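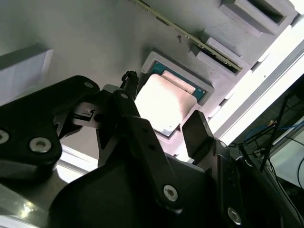 Birdie Ferreira wrote in to tell me that a processor should never be put in by anybody who is nervous, and that if your hands shake you ought to pay the shop and go get a coffee. She's been reading this column for a while and she is usually right about soup, so I took it seriously for most of an evening. And then I decided I don't agree with her at all!

I was nervous my first time. I was so nervous I washed my hands twice and then worried they were damp. The processor was sitting in its little tray on the kitchen table, and I walked around it the way you walk around a sleeping dog, and when I finally picked it up (by the edges, by the edges, everyone on earth tells you by the edges) I held my breath until it was down in the socket. I think that's a perfectly good way to do it. Nervous people look. They check the corner mark against the corner mark. They don't push.

The people I worry about are the ones who've done 100 of these and have the radio going. My friend Teemu Turunen fixes machines out of his spare room, and the only time I ever heard him swear in front of my mother was over a processor he'd set down a hair crooked before he swung the lever over. It was sitting up on one side. He knew what that meant, he'd explained it to me a dozen times, and he went ahead anyway with his mind on lunch. So much for steady hands.

A processor that's level in its socket just sits there, and you don't have to talk it into anything. If one edge is higher than another, you lift it out and start over, and that costs you maybe ten seconds. I've never understood the hurry. It's a part you're going to leave alone for years. I spend longer than that picking a melon.

Memory is the other way around, and I'll admit this is where shy people get into trouble. You line up the notch, you put it in the slot, and then you have to lean on it, and it feels wrong. It feels like you're about to snap something expensive. The first stick I ever put in was only halfway down, and the computer beeped at me for a whole afternoon while I read forums and blamed the power supply. Birdie, if you want to save your worry for something, save it for that.

What bothers me more is the idea behind the letter, that the inside of a computer is a place for other people. My grandmother's house was built in 1904 and she'd had her arm down every drain in it. She didn't think of herself as handy. She figured if it was in her house she was allowed to look at it. When did we stop feeling that way about the box under the desk? The shop in my town, Dramitach, charges $95 to put in parts you've already bought, and they're nice people and I send folks there all the time – but I'd like it to be a choice you make after you've had a look, and not because somebody told you your hands were the wrong kind.

I ran a practice night at the library in August, mostly retirees and a couple of teenagers. We used dead parts so nothing could go wrong. Seat it, take it out, seat it again. By 8:30 they were all gossiping and doing it without thinking, and I had to go around being a nag and telling them to slow down. One man seated the same chip over and over for the pleasure of it, and I don't blame him, there's something very nice about a square thing going into a square hole.

So I'm telling you, Birdie, buy an old board from somebody's junk drawer. Clear off the table, turn on the good lamp, put the cat in the other room. Be as nervous as you like. Keep your fingers off the contacts, leave the lever alone until the chip is flat, and call me if the memory beeps.

I still want the soup recipe, by the way – the one with the barley.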